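2 October 2024

Utensil sort, carried over from September. Picking up where the last page stops (ran out of room, sorry for the arrows).

Drawer inserts from Dernholm still not usable, the 253 mm ones rock in the drawer and the wider ones foul on the runner. Sent both sizes back. Going with clear bins on the bench until Spahić quote on something deeper. Cost of the bins was fine, under what we'd set aside, receipt is in the blue folder.

Bins first. Washed all of them in the big sink, warm water and a bit of detergent, no scourer. The scourer clouded the lid of the old Trandari tub last time and we never got it clear again. Rinse, shake, stand upside down on a tea towel. Left them 5 min, not long enough, water hides under the rolled rim. Went round each rim with paper towel. Next time tip them on the corner and leave over lunch.

Rule for now: metal in with metal, wood in with wood, anything plastic or silicone waits till the end. Don't mix. Wooden handles get dinged by the forks and the forks end up under everything.

Order of work

1. Empty the old drawer onto the bench. Everything, incl. the crumbs and the twist ties. Bin the twist ties. Wipe the drawer while its out.

2. Pull anything damaged. Bent tines, split handles, the peeler with the loose blade. 2 things went straight in the garbage, one spoon might be saved with pliers, set aside on the windowsill.

3. Metal into the near bin, laid down on the floor of it, all in one group. Don't spread them out, they slide every time the bin gets nudged and you can hear it across the room. Wooden pieces stay out on the bench top until their own bin is decided. Slotted spatula is the awkward one, it's long. Check it against the bin length before commiting.

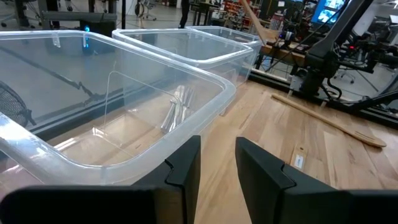

4. Wooden pieces. Oil before they go away, not after. Food grade mineral oil, thin coat, rub along the grain, wait, wipe the extra. The slots in a spatula take forever, use a folded strip of cloth and pull it through like floss. Any fuzz on the flat end, knock back with fine paper first (used 320, fine). Don't stack while tacky or they pick up lint.

5. Labels. Masking tape and marker for now, short side of the bin so it reads from the aisle. Vurnton labels looked nicer but the glue leaves a grey line on clear plastic and I spent almost 5 min per bin getting it off with eucalyptus oil. Not worth it.

6. Plastic and silicone. Not started. Turners, the scrapers, measuring spoons still on the ring. Take them off the ring? Half of us want them on. Leave till someone has an opinion they'll stand behind.

Notes

Clear sides are good, you can see what's in there from standing height without lifting anything. Downside is they show every fingerprint and the whole bench looks busy. Solid colour bins would look tidier but then we're back to reading labels.

Nesting: washed ones stick together when damp. Slip of paper towel between.

Spahić's deep tray is listed at 599 mm long, that would take a long spatula lying flat with room to spare. Won't fit the drawer though. Measure the lower shelf before ordering, front to back and also the lip, the lip is what got us with Dernholm.

Tea towels in the wash. Oil cloth laid flat outside to dry, NOT scrunched in the garbage, same as for the finishing oils.

To do
- pliers for the spoon
- measure shelf + lip
- more masking tape, the roll is down to the cardboard
- ask about the refund from Dernholm, nothing back yet
- silicone stuff, step 6
- second coat on the wood if it still looks chalky tommorow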